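Slide 7. From demonstrations to the policy

Good afternoon again. Before the break Johannes showed how we collect the demonstrations. Now I speak about what we do with them. Please keep questions on hardware for Noreen at the end. 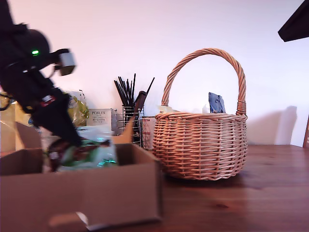

Our method cuts each demonstration into short pieces, and the policy learns each piece with its own goal. We had 1271 demonstrations from the Livotville kitchen table. The hard piece is the reach into a container. A crinkled plastic bag, like the green one in the cardboard box, has no fixed shape, so a grasp point learned from one bag does not transfer well to the next. The Porlex box behind it is much easier for us, with its flat sides.

(Pause. Next slide, the table.)

With whole demonstrations, the policy succeeded in 16 of 40 trials on bags. I give the number for the cut version only after the plot, please do not say it early.

One limit I must mention: we tested in 2 rooms only. Mogens will repeat the test in Doldale in December.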